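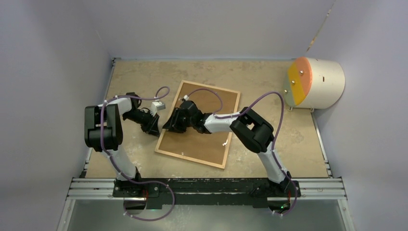 Pillumen verlegt die Abwicklung auf eine zweite Ebene

Die Handelsplattform Pillumen rechnet Spot-Geschäfte seit Februar nicht mehr einzeln auf der Basiskette ab, sondern gebündelt über das Netzwerk Durndale. Der Leiter der Abwicklung erläuterte im Gespräch die Umstellung. Namentlich wollte er nicht genannt werden.

»Wir hatten in Spitzenzeiten über 4.000 offene Auszahlungen in der Warteschlange«, sagt er. Die Gebühren seien dabei so stark geschwankt, dass kleinere Beträge zeitweise zurückgestellt wurden. Heute fasst ein Sammler jeweils 40 Auszahlungen zu einer Transaktion zusammen. Als endgültig gilt eine Buchung nach 22 Bestätigungen.

Auf die Frage nach der Verwahrung verweist er auf das Mehrfachsignaturverfahren. Drei Schlüssel sind erforderlich, einer davon liegt beim externen Verwahrer Slaoui. »Ohne dessen Signatur verlässt kein Coin die Cold Wallet. Am Samstag signiert Slaoui nur bis mittags, das müssen Kunden mit großen Beträgen einplanen.«

Kritik gab es am Umgang mit dem Token Bakska, dessen Handelspaar gegen Bitcoin während der Migration ausgesetzt war. Die Orderbücher seien zu dünn gewesen, so der Abwicklungsleiter, die Spanne zwischen Geld- und Briefkurs habe keine sinnvolle Preisstellung erlaubt. Das Paar gegen Euro lief weiter.

Eine Kursprognose lehnt er ab. »Dafür ist meine Abteilung nicht zuständig.« Als Nächstes soll die Schnittstelle für automatisierte Orders umgestellt werden. Die alte Version bleibt vorerst parallel in Betrieb, einen Abschalttermin gibt es noch nicht.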